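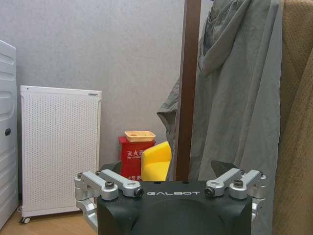 Dalal Farah told me once that she never read a lease until the day she had to leave one, and that she was sorry by lunchtime. I've used her remark to open this chapter ever since, with her permission.

Chapter 2
Renting Your First Place

I signed my first lease in Pitoncombe, on the hood of a car, in December, with a pen that kept freezing up. I was so happy to have my own front door that I'd have signed a grocery list! The apartment cost me $789 a month, which I could manage. What I hadn't spotted was a line on the last page saying I had to give 93 days' notice before moving out. I found it when I had a new job lined up in Brorkton (two bus rides and a ferry away) and only 30 days to get there. So I paid for two homes for a while and ate a lot of rice.

In Chapter 1 we worked out what you can afford each month. Keep that worksheet handy, we'll need your "after everything" number again in a page or two. Now we're going to spend that money on a place to live, and most of the chapter is about the paper you sign to get it.

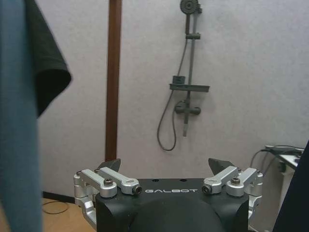 This chapter was written by Lachlan Hoani, adult education instructor, Arellano.

A lease is a contract between you (the tenant) and whoever owns or manages the home (the landlord). It says how much you pay, when you pay it, how long you can stay, and what happens if either of you wants out early. Some leases are a single sheet. The longest one a student has brought me ran to nearly 30 pages, and she'd read every one of them – I was very proud.

Before we get into the parts of a lease, here are the words you'll meet most often in this chapter.

Security deposit: money you hand over at the start, which the landlord may keep part of if you cause damage.

Term: how long the lease lasts.

Notice: how far ahead you have to say you're leaving.

Sublet: to rent your place, or a room in it, to somebody else while your own lease is still running.

Rules on all four change from state to state, so look up your own before you do the exercises.

Warm-up

Find a lease. Yours, a cousin's, a blank one from the library, it doesn't matter. Set a timer for two minutes and look for the notice period. Write down the page you found it on and the exact words used, then trade with a partner and see whether you both read it the same way.

2.1 What the rent covers

Let's start with the monthly figure, and with the bills that may or may not be folded into it.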